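Vestach publishes code of practice for shared robot workbenches

Estov, 26 January 2020

Vestach has published a code of practice covering the set-up, inspection and record keeping of workbenches on which a robot arm and a person carry out tasks by turns. The document, titled Code of Practice for Shared Benches, may be downloaded without charge. It replaces the draft put out for comment last September.

The code applies to fixed benches used for small-part handling, rack loading, sorting and light assembly. It does not apply to mobile platforms, to welding or cutting cells, or to any station where the arm runs behind a locked guard. Sites remain bound by the machinery safety law of the country in which they operate, and the code does not alter those duties.

The draft drew 332 written comments. Most concerned Section 4 (bench surface and fixtures) and Section 6 (records). Section 4 has been rewritten. Section 6 keeps its original structure but now allows a single log to serve several benches, provided each entry carries the bench number.

"The comments on Section 4 were fair," said Kam-wah Lai, lead editor of the code. "The draft asked for a clean bench and left the inspector to decide what clean meant. The published text separates loose matter from wear, and gives a different action for each."

Under the revised section, loose matter such as scraps, flecks and offcuts must be removed before the arm is enabled. Wear to the surface, including scuffs and scratches, need not be repaired unless it catches a fingertip drawn across it or affects the reading of a camera used for positioning. Wear that is left in place must be entered in the log at the first inspection, so that later marks can be told apart from earlier ones.
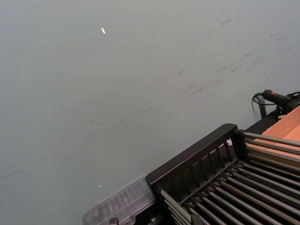

Racks, trays and part boxes are treated as fixtures if the arm is expected to reach into or over them. A fixture must be placed against a marked datum or fastened down, and its position checked at the start of each shift. Cables belonging to handheld devices must be kept out of the working envelope while the arm is enabled. Where a cable cannot be rerouted, the envelope must be reduced in software and the change recorded.

Trials of the revised text were run at Flirnunberg over 700 bench hours. Inspectors completed 3195 individual checks using the form in Annex B. Kuo-hua Su, who supervised the trials, said the form had been cut from four pages to two as a result.

"Two items were being answered the same way at every bench and told us nothing," Su said. "We took them out. The question on fixture position was split in two, one part for location and one for fastening."

Sites already working to the draft may continue to do so until the end of September. After that date, a declaration of conformity must refer to the published edition. Existing logs do not need to be rewritten.

Enquiries about the code should be addressed to Lâm Nghiêm, Standards Office, Vestach.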